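**Ticket 371: treadmill loses connection to Mok, belt stops**

Status: closed
Product: Fitwood folding treadmill, Mok walking software on a Windows laptop
Bought from: Stevley, online
Area: Bluetooth / power

**Fault as first reported**

The treadmill pairs with the laptop and works normally for a while. Then the speed reading in Mok freezes, the laptop says the device has gone, and a few seconds later the belt slows down and stops. The console on the treadmill shows no error code. It just goes back to the start display, as if someone had pressed Stop.

It happens on every walk that lasts long enough. The shortest gap so far was 18 minutes. Short walks are fine, so it took me a week to notice there was a pattern.

I use the city route for most sessions, at a slow pace with no incline.
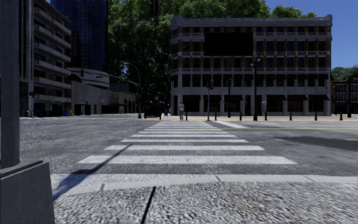 *City route, wide crossing leading to the plaza.*

**What I had done before opening the ticket**

- Restarted the laptop and the treadmill.
- Removed the pairing on both sides and paired again.
- Updated Mok to the current version.
- Moved the laptop from the shelf to a stool next to the console.
- Turned off the Bluetooth headphones in case they were getting in the way.

No change from any of these. Moving the laptop closer raised the signal bars but the dropouts carried on.

**Reply from Stevley support (first)**

Asked for the serial number, the laptop model and whether the safety key was seated properly. Also asked me to try a walk without Mok running, using only the console.

Serial number sent by private message. The safety key is firmly in and the cord isn't pulled. Console-only walk done the same evening: the belt ran for 40 minutes without stopping, and I switched it off myself.

So the motor seems all right and the trouble only comes when something is connected. Support agreed and moved the ticket from "motor" to "connection".

**Reply from Stevley support (second)**

Asked me to change route in Mok, in case the graphics were putting too much load on the laptop. I tried the plain track with the detail set to low. It dropped out in the same way. I then went back to the city route on high detail to get a fair comparison and left the task manager open on a second screen. Processor and memory use stayed level right up to the dropout, and the picture was smooth. The route itself kept going for a moment after the belt had slowed, then paused.

I don't think graphics have anything to do with it.
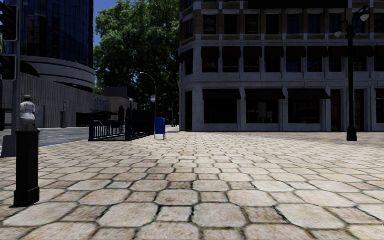 Skodthorpe, 18 June 2021

Long test today with the event log open. Three dropouts. Each time Windows wrote the same two lines: the Bluetooth adapter was put into a low power state, then the device was removed. The treadmill only stopped after that, so the laptop goes first and the treadmill follows.

Checked Device Manager. Under the Bluetooth adapter, Power Management, the box "Allow the computer to turn off this device to save power" was ticked. I unticked it and restarted.

Walked again after dinner. It lasted longer than before but still dropped out in the end. The log was different this time. There was no low power line for the adapter itself, but there was one for the USB hub it sits on.

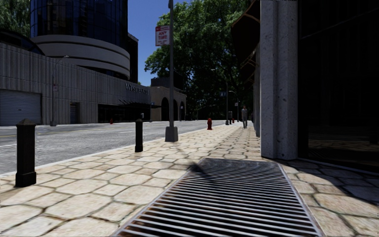 I then went through every USB hub in the list and cleared the same box on each. Two of them didn't have the Power Management tab at all, and I left those alone. After that I opened the advanced power plan settings and found "USB selective suspend" enabled, both on battery and plugged in. Set both to disabled.

Settings I changed in Mok at the same time:

- Connection timeout: was 5 seconds, now 300. I had to type it in, as the slider won't go that far.
- Reconnect automatically: was off, now on.
- Pause route when speed is zero: left on.

I know it's bad practice to change more than one thing at once. If anyone at Stevley needs it, I can put the Mok settings back and test the Windows ones alone.

**Reply from Stevley support (third)**

They did ask. They also wanted the treadmill firmware checked, which can only be done from the phone app. Firmware was already current.

Put the timeout back to 5 seconds and switched off automatic reconnect, leaving the Windows changes in place. Walked every evening for the rest of the week, the last session being the longest I've done on this machine. No dropouts. The event log had nothing in it apart from a printer complaint.

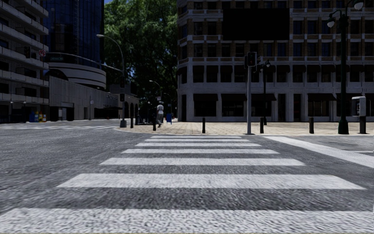
*Crossing and corner building.*

**Cause**

Windows was suspending the USB hub that the built-in Bluetooth adapter is wired to. When the link went, the treadmill treated it as a stop command. Support say this is how Fitwood set it up for safety and it can't be turned off.

**Still open**

A large Windows update in July may put the power plan back to its defaults. Check USB selective suspend first if the fault returns, then the hub boxes.

The incline reading in Mok is one step behind the console. Reported separately.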